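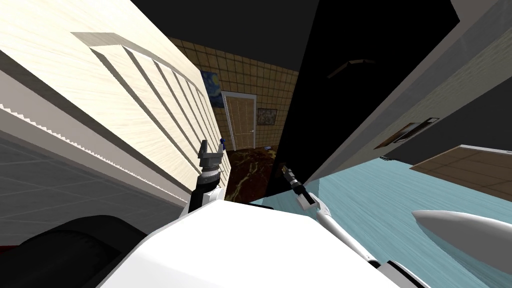 Cream-coloured wooden cabinet with a slatted panel

Keeping a Sourdough or Yoghurt Culture at Home
Omthorpe Household Advice Service
Leaflet 179, revised 5/20/25

Residents who keep live cultures in the kitchen are advised to read the following notes before starting a new jar. They apply to flour starters, yoghurt and milk kefir. Home canning is covered separately in leaflet 404.

Jars and lids
Use clean glass jars with straight sides. Wash them in hot soapy water, rinse well and allow them to drain upside down on a clean cloth. A lid should rest loosely on a flour starter. Gas must be able to escape, and a tightly closed jar may crack.

Feeding a starter
Discard half of the starter, then add equal weights of flour and water. At room temperature this should be done once a day. A starter kept in the refrigerator may be fed once a week, and should be taken out the evening before baking. Tap water is suitable in most districts. Where the supply smells strongly of chlorine, let a jug stand uncovered overnight.

Setting yoghurt
Heat the milk until it steams, allow it to cool to blood heat and stir in a spoonful of live yoghurt. Keep the mixture warm and do not move it until it has set. The Volter yoghurt maker lent by the Service holds three small pots and should be returned clean and dry. A wide-necked flask does the work equally well. Yoghurt made repeatedly from its own last spoonful tends to grow thin – begin again with a fresh pot when this happens.

When to throw a culture away
Grey liquid on top of a starter shows that it needs feeding and may be stirred in or poured off. Pink or orange streaks, or mould of any colour, mean that the whole jar must be discarded. Do not scrape off the surface and keep the remainder.

Spare culture
Dried starter is available from the Gumine Road and Voicu Hall desks until the end of November. Please quote reference 2314 and bring a small lidded container.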